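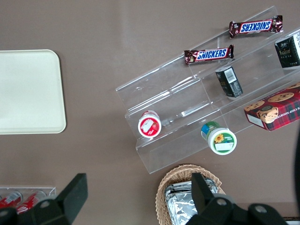
4.2 Visitor movement in the market square

The second stage of the study looked at how visitors use the old market square in Grititz, the largest open space in the historic center. The square took its present form when two rows of houses were cleared to join the grain market with the churchyard, and its uneven outline still follows the earlier property lines. Friesen and Thibodeau argue that this outline shapes the routes people choose on foot. Our survey tested that claim.

Interviews were held in September at the north arcade and at the foot of the Murkus Gate. A total of 844 visitors answered the short form, and 137 of them agreed to mark their route on a printed plan. Answers were entered twice and compared by Dhillon and Nadar.

Most marked routes enter from the gate and keep to the shaded east side. Few cross the paved center, even when the fountain is given as the reason for the visit. Guided groups behave differently: they stop first at the Bélanger House, where the street narrows, and leave by the river steps.

Figure 3. Display materials on a tabletop: a cream-colored tray and a clear acrylic stand with stepped shelves.

The plans do not record the time spent at each stop. Hawthorne's earlier work on the river quarter used timed observation, and the two sets of results should be compared with care. Section 4.3 considers the evening hours, when the arcade shops are closed and the routes change.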